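Kodikara Brings Its Folding Cloths to Nulbridge

NULBRIDGE, 7 July 2020 – Kodikara, the small household linens maker from Skusbridge, is very happy to share that its Bunar line of everyday cloths goes on sale today, after a good long wait that began back in April. The first run is 500 cloths, in 23 colors, and we hope there is one for every kitchen drawer.

"My grandmother held a cloth up by its two top corners before she folded it, and I still do," said founder Sihan Du. "It gets most of the wrinkles to fall out by themselves – and it's a nice quiet minute in the day, too."
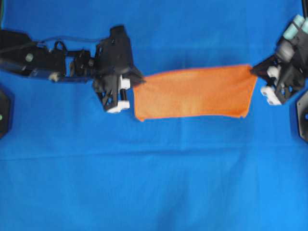

Where to Find Them

Bunar cloths are at the Kodikara shop in Nulbridge, and each one comes with a little folding card. Shops wishing to carry the line are warmly invited to write to Brijesh Kaushik, who looks after orders.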